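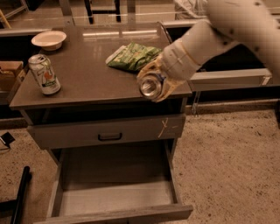

Pevside Household Waste Diary: README

What this is

A table of things people in Pevside and Istville said they threw away, written down by the people who threw them away. It has 1,253 rows and comes from 13 streets. Each row is one item or one handful of the same item, with a note of which bin it went in.

Please read the rest of this page before you make a chart out of it. Earlier versions of the table have been used to back up claims it can't carry, including one that Istville "recycles better" than Pevside. It may do. You will not find out from this file.

Where the rows came from

Paper diaries were put through letterboxes in May. We printed 1,000 of them. Most were never sent back, and we have no idea how the households that filled one in differ from those that didn't. My own guess is that people who keep a bin diary for a fortnight are fonder of sorting rubbish than their neighbours. Treat every recycling rate you work out from this as too rosy.

The diaries were typed up by hand. Where the handwriting could not be read the item is entered as "unclear" and left in. Please don't drop those rows without saying so.

What is in each row

street_code: a letter and a number. The key is not published and won't be.
town: Pevside or Istville.
item: what the person wrote, with spelling tidied and nothing else.
group: our label for the item. See below, with low expectations.
bin: general, recycling, food, garden, or other.
state: rinsed, unrinsed, crushed, or blank. Only one can be entered, so a can that was both rinsed and crushed went in as whichever word came first.
week: 1 or 2.

There is no weight column. We were asked for one several times. Kitchen scales were not handed out and people's guesses at weight are worthless, so a column of them would only look like evidence.

The group labels

The labels began as a list borrowed from an old council leaflet and were patched as we went. They are fine for drinks cans, glass and newspaper. They are poor for anything made of more than one material, and crisp packets caused more argument than the rest put together. Some diaries call them plastic, some foil, and one household put them down as "paper, sort of". We put them all under "soft wrapping".

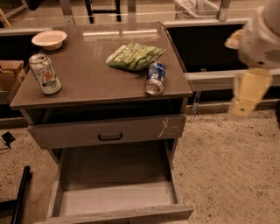
Drinks cans and a snack bag: "metal, drinks" and "soft wrapping" in the group column.

"Unrinsed" should be read with care too. A blank in the state column means the person wrote nothing. It does not mean the item was clean, and it does not mean it was dirty. Version 2 of this table filled the blanks in as "unrinsed", which was a mistake, and if you have a copy of it you should delete it.

Known faults

1. Week 2 has far fewer rows than week 1. Rubbish did not fall by that much. People got bored.
2. Wednesday is collection day on most of the Pevside streets, and several diaries were plainly filled in from memory the night before. Small items suffer most from this.
3. Food waste is thin. People seem happy to write down a jar and less happy to write down half a loaf.
4. Four of the Istville diaries have the same wording for the same items on the same days. We think one person helped the others. They are still in the table, with "copy?" at the end of the street code.
5. Anything thrown away at work, at school or in the street is missing by design.

The Tsakiris sorting method

Some readers will arrive here from the Tsakiris guide, which says its five-step sorting method was "tested on the Pevside data". The guide's authors ran their steps over the item column and reported how often they agreed with our group labels. Since our labels are as shaky as described above, agreement with them shows very little. We did not check their sums and we do not endorse the method. It might be perfectly good.

The Akulia version

The Akulia copy of this table merges "general" and "other" into one bin and rounds the streets up into areas. It is easier to read and harder to check. If your figures don't match ours, find out which copy you have first.

Using it

You may copy, change and share the table if you say where it came from and keep this page with it. Good uses: teaching people to clean up messy text, trying out a label scheme, showing a class how a survey goes wrong. Bad uses: ranking the two towns, planning bin lorries, selling anybody a bin.

Corrections

Send the row number and what you think is wrong with it. We still have the paper diaries and will look. Requests to add rows from memory will be turned down, as will requests for the street key.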